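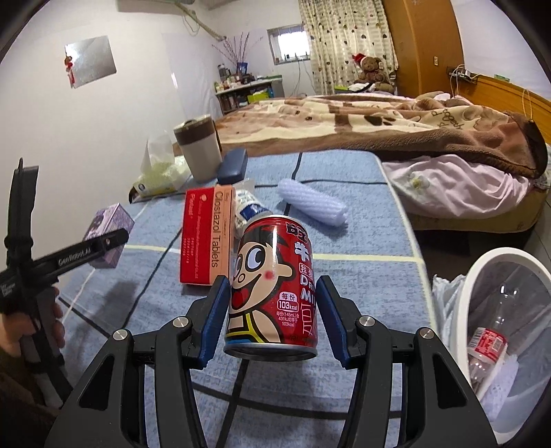

Grasp consistency on household objects was the main work item for the Endent student team between the last report and the end of May. The team records short manipulation episodes with hand-held two-jaw grippers, one in each hand, and trains a grasp policy on the result. Cylindrical objects are the largest group in the object set and have been the slowest to get right. A drink can should be held upright between the blue finger pads, bottom rim down and label readable, and it should stay that way through the lift, including when it comes up off a quilted mat with a box of tablets lying close behind it. Getting every operator to that hold took most of the first half of the period. The rest of this report covers data collection, training results, equipment, the student side of the project, spending, and the items on which we need an answer from Zimthorpe.

Project: Endent, student manipulation group, Nurnwood
Prepared for: Zimthorpe, education grants
Prepared by: Clodagh Mulligan, project lead
Period: second reporting period, closing in May

1. Status against plan

Work package A (recording protocol and operator training) is complete. Work package B (data collection) is complete for single-hand tasks and behind schedule for two-hand tasks. Work package C (training and bench evaluation) has started on time but with a smaller data set than planned. Work package D (the public demonstration at Quintanilla) has not started and is not due to start until the next period.

The schedule slip in work package B comes to three weeks. The cause was a change to the protocol in the middle of the period, described in section 2. We chose to make the change and accept the delay. Recording under the old protocol would have kept us on the chart but would have left the training set split between two incompatible grasp styles.

2. Data collection

Students recorded 1,009 episodes in the period. Of these, 182 were rejected at review and will not be used. The remaining episodes passed review, and 582 of them have been fully labeled and released to the training group. The others are waiting for labels. Labeling, not recording, is now the limiting step.

An episode is one attempt at one task: approach, close, lift, move, place, open, withdraw. The operator starts with both grippers open and clear of the objects and ends the same way. Anything that departs from this pattern is rejected unless the task sheet allows it.

The reasons for rejection, from most to least common:

Early start. The gripper is already closed on the object when recording begins. The policy then has no approach to learn from.

Occlusion. The second gripper passes in front of the target during the close. This is mostly a habit problem. Students who are told to park the off hand low and to the side stop doing it within a session.

Slip during the lift. The object rotates or drops in the pads. We keep these files in a separate folder for a possible failure-detection task, but they do not count toward the total for training.

Wrong object. The task sheet called for one item and the operator took another. This happened mainly in cluttered layouts and mainly late in a session.

The protocol change concerned grasp height. The original task sheets said only "grasp the can." Some operators closed near the top rim, some at the middle, and a few tilted the can toward the palm before lifting. Each of these works by hand, and a student watching would pass all of them. In the training data they pulled the predicted grasp point to a spot between the two heights, where the approach angle was wrong for either one. The revised sheets call for a grasp on the body of the can, pads parallel to its axis, with no tilt before the lift. Files recorded under the old sheets were reviewed again against the new rule, and those that did not meet it are included in the rejected count above.

Layouts are now set by the student leading the session and not by the operator. The leader places the target, then places the distractor objects without telling the operator which item will be called. Boxes, bottles and tumblers are all used as distractors, and at least one of them must be close enough to the target that a careless approach would touch it. Cables are left where they lie unless they cross the target.

Soft surfaces remain harder than hard ones. When the fingertips reach a quilted mat the fabric gives, and the operator tends to push down until it feels solid. On a table the same motion would be stopped by the surface. Recorded descents on soft surfaces therefore end lower than they need to. We have added a line to the task sheet asking operators to close as soon as the pads are level with the lower half of the object. Compliance is good at the start of a session and falls off toward the end.

3. Training and bench results

The training group has run three full training cycles on the released episodes. The first used the data before the protocol change and is kept only as a baseline. The second and third used reviewed data only.

Findings so far:

Box grasps transfer well. The policy picks a reasonable pair of faces on most cartons, including cartons lying on their side, and the approach is repeatable between runs.

Can grasps improved clearly between the first and second cycles. The improvement between the second and third was small. We read this as a sign that more episodes of the same kind will not help much, and that the next gain has to come from more variety in can position and background.

Soft and irregular objects (tissue packs, pouches, folded cloth) are not usable at present. The close is often correct but the lift fails, and the policy does not recognize the failure. It goes on to the move and place steps with nothing in the jaws.

Two-hand tasks have been trained once, on too few episodes to report a meaningful result. We would prefer to leave this item open until the next report.

Bench evaluation is done at Nurnwood on the fixed arm, using the same style of finger pads as the hand-held units. Students score each run on a paper sheet and a second student enters it. Disagreements between the two go to the project lead. There have been few, and nearly all concern whether a can that was set down tilted and then settled should count as placed. We now count it as placed if it is standing when the gripper has withdrawn.

4. Equipment

The hand-held grippers have held up adequately. The parts that need attention are the finger pads and the pivot joints.

Pads: the rubber picks up lint from mats and blankets, and grip on smooth printed cans drops noticeably when it does. Pads are wiped at the start of each session and again at the halfway point. Spares are on hand.

Pivots: play in the joints shows up as a small mismatch between the two jaws at full close. The bolts are checked before each session and the check is signed. One unit was pulled from use after a failed check and returned after adjustment.

Handles: students with smaller hands report fatigue sooner than the others - this was raised in the first report as well. Sessions are now limited to up to three task sheets per operator before a break. A thicker wrap was tried and made the problem worse for some, so it was removed.

Storage is adequate for the current period. It will not be adequate once two-hand recording reaches its planned rate, because each episode then carries two streams.

5. Students and teaching

The group meets on Wednesday after classes. New members start as session leaders under supervision, move on to reviewing files, and only then record. This is the reverse of the order used in the first period. Students who have reviewed other people's files make fewer of the early-start and occlusion errors when they begin recording.

Review skills vary. Two reviewers given the same files will agree on slips and wrong objects but differ on grasp height. A set of reference episodes, passed and failed, has been put together so that reviewers can compare before deciding. It needs more examples of short bottles, where the allowed grasp zone is small and the sheet is hard to apply.

Written work is weaker than practical work. Session logs are often missing the layout sketch, and without it a reviewer cannot tell whether a distractor was placed as required. Logs without a sketch will be sent back starting next period.

6. Spending

Spending is within the approved budget lines. The equipment line is close to fully used. The travel line is untouched, as all travel is tied to the Quintanilla demonstration. No funds have been moved between lines without approval.

7. Work planned for the next period

Clear the labeling backlog before any new single-hand recording is scheduled.

Resume two-hand recording under the revised sheets, starting with hold-and-open tasks on tumblers and lidded jars.

Add can layouts with the target partly behind another object, and with the can lying down.

Write an empty-jaw check so that the policy stops when the lift has failed.

Agree on the room, table height and lighting with Quintanilla, and carry out one dry run on site.

8. Items for decision

We ask Zimthorpe to confirm that part of the travel line may be used for additional storage. The demonstration can be reached in one trip if the dry run and the equipment delivery are combined.

We also ask for approval to move the due date for work package B by three weeks. The due date for work package C would stay as it is. A reply before the end of the school term would let us book the labeling sessions while the students are still on site.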